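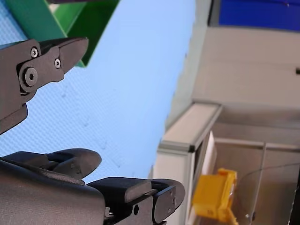

Was geschieht, wenn man misslungene Griffe in den Trainingsdaten lässt?

Der Roboter lernt aus ihnen, wie er nach einem Fehlgriff weitermacht, vorausgesetzt, die Aufnahme zeigt auch die Korrektur. Aufnahmen, die mit dem Fehler enden, helfen ihm nicht und können das Ergebnis verschlechtern.

So fasst Beverley Hulme zusammen, woran ihre Gruppe bei Derno in den vergangenen Monaten gearbeitet hat. Das Verfahren trägt den Namen Runovon und besteht im Kern aus einer Regel dafür, welche ferngesteuerten Vorführungen in einen Datensatz kommen und wie sie dort gekennzeichnet werden. Die Lernsoftware selbst hat die Gruppe nicht verändert. Wir haben mit Hulme und ihrem Kollegen Rodrigo Garcia, der die Aufnahmen betreut, im Labor gesprochen.

Angefangen hat die Sache mit einem Streit über das Aufräumen von Daten. Bis dahin galt in der Gruppe, was an vielen Stellen üblich ist: Wer den Greifer steuert und danebengreift, bricht ab, verwirft die Aufnahme und beginnt neu. Übrig bleiben glatte Vorführungen, in denen die Finger das Teil beim ersten Anlauf fassen und ablegen. „Das sieht im Abspielprogramm sehr gut aus“, sagt Hulme. „Wenn man dann den trainierten Roboter laufen lässt und das Teil rutscht ihm einmal weg, steht er da. Oder er fährt mit leeren Fingern zur Ablage und öffnet sie dort. In unseren Daten gab es ja keinen einzigen Fall, in dem jemand zurückgefahren wäre.“

Garcia hatte vorgeschlagen, nichts mehr zu verwerfen. Hulme war dagegen. Sie befürchtete, dass der Roboter die Fehlgriffe gleich mitlernen würde. „Wir hatten beide ein bisschen recht“, sagt Garcia. „Der erste Versuch, bei dem wir einfach alles hineingeworfen haben, war schlechter als der alte Stand. Der Arm zögerte vor jedem Teil. Man konnte richtig zusehen, wie er das Danebengreifen nachmachte.“

Runovon geht deshalb einen Zwischenschritt. Jede Aufnahme wird in Abschnitte zerlegt: anfahren, schließen, anheben, ablegen. Misslingt ein Abschnitt, bekommt er eine Kennzeichnung und zählt beim Training nicht als Vorbild. Die Bilder und Gelenkstellungen bleiben trotzdem im Datensatz, denn der folgende Abschnitt, in dem die Bedienerin zurückfährt, neu ausrichtet und noch einmal zugreift, beginnt genau dort, wo der misslungene endet. Dieser zweite Abschnitt wird voll gewertet. „Der Roboter soll den Fehler als Lage kennen“, sagt Hulme. „Er soll wissen, was man von dort aus tut.“

Auf die Frage, wer die Grenzen zwischen den Abschnitten setzt, zeigt Garcia auf ein Pedal unter dem Bedientisch. Anfangs wurden die Schnitte nachträglich am Bildschirm gesetzt, was ungefähr so lange dauerte wie die Aufnahme selbst. Jetzt tritt die Person an der Fernsteuerung auf das Pedal, sobald sie merkt, dass der Griff nicht sitzt. Das Programm sucht dann rückwärts die Stelle, an der sich die Finger zu schließen begannen, und setzt dort die Grenze. „Man merkt es immer etwas zu spät“, sagt er. „Das rechnen wir heraus. Bei manchen Leuten ist die Verzögerung ziemlich gleichmäßig, bei anderen schwankt sie, und die bitten wir, nach der Schicht ihre eigenen Aufnahmen noch einmal durchzusehen.“

Für den Vergleich, über den die Gruppe nun berichtet, wurden 1252 Vorführungen aufgenommen. Nach der Durchsicht blieben 1063 übrig. Aussortiert wurden Aufnahmen mit Lücken in den Kameradaten, solche ohne verwertbare Pedalsignale und eben die, bei denen nach dem Fehlgriff keine Korrektur folgte. Aus dem Rest wurden 1000 für das Training gezogen, die übrigen dienten zum Einstellen. Der zweite Datensatz, gegen den verglichen wurde, war ebenso groß und enthielt ausschließlich glatte Vorführungen der gleichen Aufgaben von denselben Bedienern.

Dass beide gleich groß sein mussten, war eine Forderung von Trevor Catterall, der bei Derno die Auswertung macht und an den Aufnahmen nicht beteiligt ist. „Sonst sagt am Ende jemand, ihr hattet halt mehr Daten“, meint Hulme. „Der Einwand wäre auch berechtigt gewesen. Wir haben uns darüber geärgert und die fehlenden Aufnahmen nachgeholt.“

Geprüft wurde in 200 Läufen je Datensatz, bei denen kleine Kunststoffteile gegriffen und in eine Schale gelegt werden mussten. In der Hälfte der Läufe wurde das Teil verschoben, während sich die Finger schlossen. Das übernahm ein Schieber, damit der Eingriff immer im gleichen Moment kam. In den ungestörten Läufen lagen beide Varianten so dicht beieinander, dass Catterall von keinem Unterschied sprechen will. In den gestörten griff der mit Runovon trainierte Roboter in den meisten Fällen ein zweites Mal zu und brachte das Teil zur Schale. Die Vergleichsvariante schaffte das nur selten. Meistens fuhr sie mit leerem Greifer weiter.

Wo das Verfahren nicht hilft, zählt Garcia ohne Umschweife auf. Kippt ein Teil so, dass es mit der flachen Seite auf der Unterlage liegt, versucht der Roboter denselben Griff immer wieder. In den Vorführungen kam diese Lage kaum vor, und wenn doch, haben die Bediener das Teil mit einem Finger an den Rand der Matte geschoben und dort gefasst. „Dieses Schieben hat er nicht übernommen. Ich hatte gehofft, dass er es aufschnappt, es waren aber einfach zu wenige Beispiele.“ Auch bei dünnen Teilen sei die Ausbeute schwach. Dort sehe die Kamera oft nicht, ob etwas zwischen den Fingern klemmt, und Kraftmesswerte fließen bisher nicht ein.

Offen ist außerdem, wie viel von dem Gewinn an den Personen hängt. Joanne Hulme, mit Beverley Hulme nicht verwandt, hat einen großen Teil der Vorführungen gesteuert. Sie beschreibt ihre Arbeit so: „Früher habe ich bei einem Fehlgriff geflucht und auf Abbruch gedrückt. Jetzt muss ich ruhig bleiben und so korrigieren, dass es jemand nachmachen kann. Also nicht herumzappeln, bis es irgendwie geht. Erst ein Stück hoch, dann schauen, dann neu ansetzen.“ In den ersten Tagen habe sie das Zurückfahren oft vergessen und die Finger gleich über dem Teil wieder geschlossen. Diese Aufnahmen seien drin geblieben. Man könne dem Roboter bis heute ansehen, dass er es gelegentlich genauso mache.

Wir wollten wissen, ob man Fehlgriffe dann nicht besser absichtlich vorführt. Die Gruppe hat das probiert. Beverley Hulme hält davon inzwischen wenig. „Wer absichtlich danebengreift, greift ordentlich daneben. Immer einen Fingerbreit links, immer gerade von oben. Die echten Fehler sind viel unordentlicher. Da bleibt ein Teil an der Fingerspitze hängen oder dreht sich beim Anheben heraus.“ In einer kleinen Probe mit gestellten Fehlern konnte der Roboter nur solche Lagen auflösen, die den gestellten sehr ähnlich waren. In die Auswertung ging diese Probe nicht ein.

Mehr Zeit kostet die Methode trotzdem. Eine Vorführung mit Korrektur dauert länger als eine glatte, und sie ermüdet die Bediener stärker. Fast 200 Aufnahmen hat die Gruppe wegen der genannten Mängel verloren, was Garcia vor allem auf die frühe Version der Pedalauswertung zurückführt. Auf der anderen Seite fällt weg, was früher ungezählt im Papierkorb landete. „Wir wissen nicht, wie viel wir in den Jahren davor weggeworfen haben“, sagt er. „Das hat ja keiner aufgeschrieben.“

An der Mechanik hat sich während der gesamten Reihe nichts geändert, darauf legt er Wert. Die Finger wurden zu Beginn eingestellt, die Schrauben gesichert und zwischen den Aufnahmeblöcken nachgeprüft. In einer früheren Reihe hatte sich eine Fingerbefestigung gelockert, und der Spalt an der Spitze war am Ende ein anderer als am Anfang. Damals sah es zuerst so aus, als werde das trainierte Verhalten von Tag zu Tag schlechter. „Seitdem liegt der Inbusschlüssel neben der Tastatur“, sagt Garcia.

Als Nächstes soll die Methode an einem zweiten Standort ausprobiert werden. Die Firma Haslam sortiert Rückläufer aus der Montage und will Dennis Blackburn, der dort die Versuchszelle leitet, für einige Wochen zu Derno schicken. Er soll die Pedalbedienung lernen und danach mit eigenem Personal aufnehmen. Beverley Hulme erhofft sich davon vor allem Aufschluss über die Frage nach den Personen: Wenn andere Leute mit anderen Gewohnheiten korrigieren, müsste sich zeigen, ob die Abschnittsregel allein genügt oder ob ihre Gruppe sich unbemerkt einen gemeinsamen Stil angewöhnt hat.

Die Software zum Schneiden und Kennzeichnen heißt Drullano und soll im Juni auch anderen Gruppen zur Verfügung stehen, zunächst ohne Oberfläche. Wer sie benutzen will, muss die Zeitstempel von Kamera und Gelenken in einer gemeinsamen Datei haben. Daran werde es bei den meisten zuerst haken, vermutet Garcia. Bei ihnen selbst sei es auch so gewesen, und die Umstellung der alten Bestände ist noch nicht fertig.

Die aussortierten Aufnahmen ohne Korrektur hebt die Gruppe übrigens auf. Catterall möchte damit prüfen, ob sich ein Fehlgriff allein aus den Kamerabildern erkennen lässt, so dass das Pedal irgendwann entfallen kann. Joanne Hulme würde es behalten. „Ich trete da inzwischen drauf, ohne nachzudenken“, sagt sie. „Zu Hause beim Kochen zuckt mir manchmal der Fuß.“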